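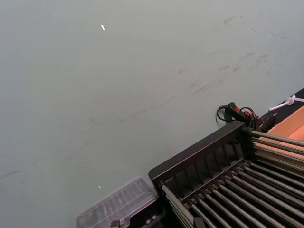
Packing Bench Safety Checklist, with Comments
Barnden workshop, inspected 20/08/2021

Thank you all for leaving the bench clear enough to get a proper look at it! I went over everything at an easy pace and wrote down more than I probably needed to, as usual.

1. Bench top: PASS
The gray-green surface has picked up scuffs and streaks, and a couple of tiny white specks want wiping off. I'm happy to live with the marks, but please run your palm over them now and then and tell me if anything feels rough or raised.

2. Rack with metal rods: PASS, WITH A NOTE
Check that every rod is seated in its black slot before you lean anything on it (a rod that rolls loose is a fine way to pinch a finger). Keep sleeves and lanyards well back from the gaps, please.

3. Cardboard tray: PASS
An open tray with low sides is just right for small supplies, and having it next to the rack saves a lot of reaching. Do mind the cut rim, as corrugated board can give you a surprisingly mean paper cut.
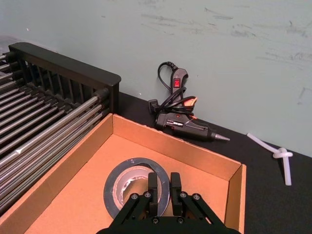
Trays should be swapped out when the corners go soft, and there are spare flats on the Cirix shelf, so there's no need to nurse an old one along.

4. Tape: ATTENTION
The silver-gray duct tape has a ragged paper edge inside its core. It's perfectly usable, but trim off the torn bits so they don't end up in a parcel. Lay rolls flat, never on edge where they can wander off the bench.

5. Walkway: PASS
Clear for the full 60 inches on my visit, and lovely to see.

Next check is in November. Comments in the Geraghty binder, please, and do write as much as you like!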